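Home News Build Log Parts Swap Calendar Contact

Search this site Go

Tridlow Shared Workshop News

June 14, 2022
by Marius Gavrilă

Arm build update: Vlad moves things now

Quick one this month, I'm typing between glue-ups.

For anyone who missed the March issue, Vlad is the pick-and-place arm a few of us have been putting together Tuesday nights. Short version of where we are: shoulder is done, wrist is done, the gripper has been rebuilt (again). The old fingers were printed and kept splitting at the screw holes. New ones are cut from aluminum bar on the small mill, Luminița Ciobanu did all the cutting and most of the swearing. They weigh 245 grams as a pair, more than I wanted, but the wrist motor copes.

Controller is still the Resten board. Still crashes if you unplug the USB before stopping the script, so please don't. Stop script, THEN unplug. I put tape on the bench with this written on it and somebody took the tape.

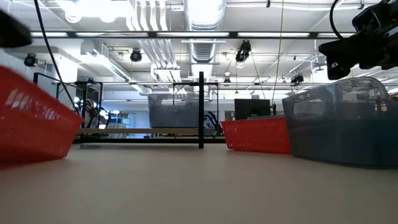

Main job for the summer is bin to bin sorting. Arm picks a part out of one container, puts it down in another, goes back for more. Boring on purpose. We want 100 picks in a row with no hands on it, best so far is 461 seconds of running before a drop, and I forgot to write down how many picks that was, sorry. The red baskets with the little slots all over are the easy ones, you can teach a pick point off the rim and be done. The gray-blue bin is the harder one to teach. Frosty see-through walls, light comes straight through the top half, so the depth sensor sees a rim one minute and nothing the next. Luminița thinks a strip of matte tape round the inside would fix it. I think we should turn the gain down first. We'll try both, tape is cheaper.

Cable stuff. The loop at the top of the gripper needs slack for the full wrist turn, but not so much that it catches a bin on the way past. Leave it how it is for now. If you have a better idea draw it on the whiteboard, dont re-route it on your own at 10 at night.

Zeline, the scheduling script, is on version 6 and lives in the shared folder. Older copies on the bench laptop are going away this weekend. If you've got changes in one of those, copy them out.

Still wanted:

M3 button heads, any length over 10 mm
a second e-stop, one isn't enough with two people at the bench
somebody who knows depth sensors better than me (low bar)

Next build night is Tuesday, same time, side door. Bring saftey glasses, we're down to two pairs.

News Build Log Parts Swap Back to top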